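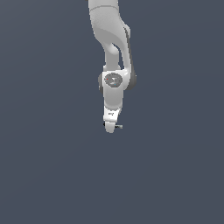 The training program at Allville began its current phase in March, with the purpose of teaching a simulated arm to handle small objects from human demonstrations. Margit Mészáros, who directs the work, spoke with us at the Sárközi building.

"We ask a person to do the task the way they would want it done," she said. "The operator moves a hand controller, the arm on the screen follows, and the software, which we call Ado, records every joint position." 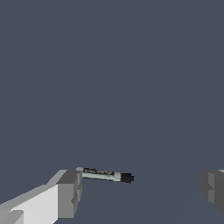
A small cylinder is harder to teach than most visitors expect, she explained. New operators tend to close the fingers too early, and their demonstrations must be set aside. Of the first 146 recordings, the team kept 89.

"A poor demonstration is still a lesson to the system," Mészáros said. "If the operator hesitates, the arm will learn to hesitate. We would sooner have fewer recordings and know that each one is sound."

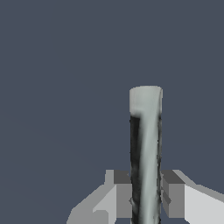
An upright cylinder between the gripper fingers, in simulation.

Each operator completes a short course before any recording is retained. Sessions are limited to 40 minutes, and the program plans to collect up to 800 demonstrations before training begins again. Guiding a physical arm by hand was considered, but remote control allowed several people to work at the same time. 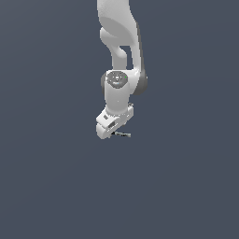 Omex, a partner in the program, takes a more cautious view: its representative told us that remote control hides the feel of contact, and that some tasks should still be taught by hand.

Mészáros accepts the point. A hand-guided trial is being prepared, and operators from the present group will be invited to take part.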